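Chapter 6
When the Cell Stops: Faults in Small-Part Assembly

By Philomena Dunne
15 December 2023
19 shares | 2 comments

The Plukimlow line had been running for most of a shift when the arm drove its gripper into a fixture block and kept pushing. The controller should have tripped on the first contact. It tripped on the third. By then the block had moved on its plate, and every part placed after that went down slightly out of position.

Donal McGrath, the technician on duty, cleared the alarm and restarted the cell. The log shows that he followed the written procedure, which asked him to check the gripper fingers and the air supply. It did not ask him to check the fixtures. The cell ran on and produced 378 bad assemblies before an inspector at the next station pulled one and put a gauge on it.

A fault like this has two parts, and we will treat them separately in this chapter. The first is the collision itself. The second is the restart, when a machine that no longer matched its own program was put back to work.

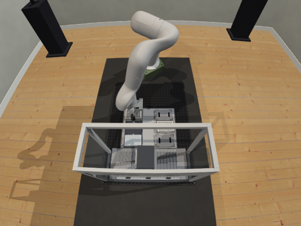
Figure 6.1 Simulated assembly cell. The gripper is poised over the rear left of the work surface, above a small fixture block.

In a layout of this kind, the fixtures sit close together on one perforated plate, and the arm must come down among them. The program holds a stored position for each. If a fixture shifts, the stored position stays the same, and the arm will go on reaching for a place where the part used to be.

Bríd Moynihan, who led the review, found that the collision limit had been raised in January to stop nuisance trips. The change was never entered in the cell's record. Her report made two recommendations: put the limit back, and touch off every fixture against a known point after any contact alarm. The second adds about 6 minutes to a restart.

Section 6.1 begins with the collision limit and how it is set. Readers who have not worked with force readings should go over the end of Chapter 5 first.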